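Reading time: 4 min
Last updated: 31st October

Mending night talk, speaker notes (the long version, trim if Chantelle gives me the two-minute wave)

OK so hi everyone, thanks for coming out. I'm supposed to talk about visible mending and how I got hooked on it, and I'm going to start with the coat. Hold up the coat. Turn it around so the back row sees the elbow.

I bought this coat in May at a yard sale from a woman named Annatjie Shabalala, who wanted 4 dollars for it and told me straight out that the moths had been at it. She was right! The left elbow was gone, the lining was hanging out of one sleeve, and there was a tear by the pocket as long as my hand. I wore it like that for weeks. Then my friend Thabiso Botha took it off me at dinner and wouldn't give it back until I promised to let him show me how to fix it.

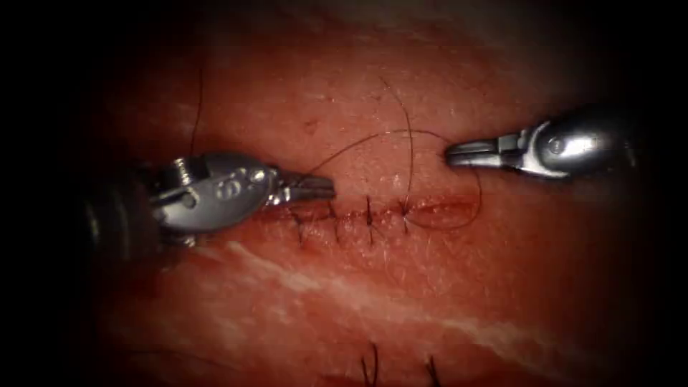
So Thabiso's first rule is you don't cut anything. You want to trim off the fuzzy bits because it looks neater, and then your hole is twice the size and you're sad. Leave the fuzz. Lay the coat flat on a table, pat the edges back to where they want to be, and go get a cup of tea.

Thread. Everybody asks about thread, so get this out of the way early. I use a wool-blend darning yarn from Wokach on anything thick, and plain cotton on shirts. (Pass the card around with the samples. Ask for it BACK this time.) Go a little thinner than you think you need. If the yarn is fatter than the cloth it makes a hard lump, and you'll feel it every time you lean on your desk.

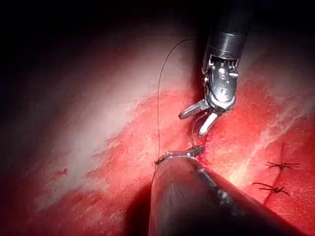 The pocket tear is where I learned to slow down. I started at one end and pulled tight as I went, and by the time I got to the other end I had a pucker you could keep a pencil in. Raíssa Paiva, who some of you know from the Savoveo quilt shop, made me pick the whole thing out. She holds the cloth with one hand and lets the other do the sewing, and she gets in close with a good lamp, same as the light in that slide, where it's bright right on the spot and nearly black up in the corner. I went home and moved my lamp that same night. My stitches got better and my neck quit hurting -- well, mostly.

Pause here for questions about lamps. There are always questions about lamps.

Now the darn itself. Run your lengthwise threads first, well past the hole on both sides, into cloth that's still strong. Leave a tiny loop at each turn, the yarn shrinks a little in the wash. Then weave across, over and under, and push each row up snug with the needle.

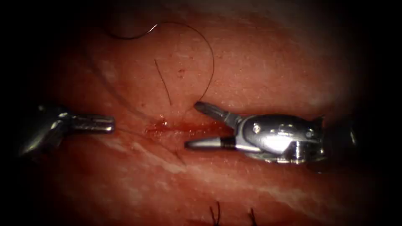
My elbow patch took 309 passes of the needle. I know that because I kept a tally on the back of a Zadex envelope, and I would like some credit for it. It is orange on a gray coat and I love it. My mother does not.

If you want it hidden, go ahead and match the color, I won't be offended. Tshepo Msimang does these invisible mends on suit pants and I've held them up to a window and still couldn't find the spot.

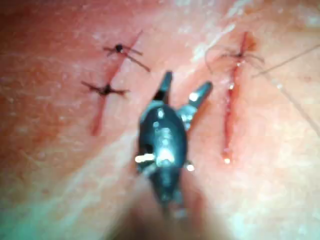
Lining next, quick. Turn the sleeve inside out, pin it, slip stitch it, done. Don't pull the lining tight or the cuff rolls under.

Last bit is practice stuff. Sock heels are great to start on. Dish towels too. Uddin has a bin of old wool sweaters at the back of the store, and if you ask at the counter they'll let you dig through it.

Then hand out needles (blunt ones for darning, sharp ones for lining) and let people get going. Remind them the iron is on the back table and it's already hot.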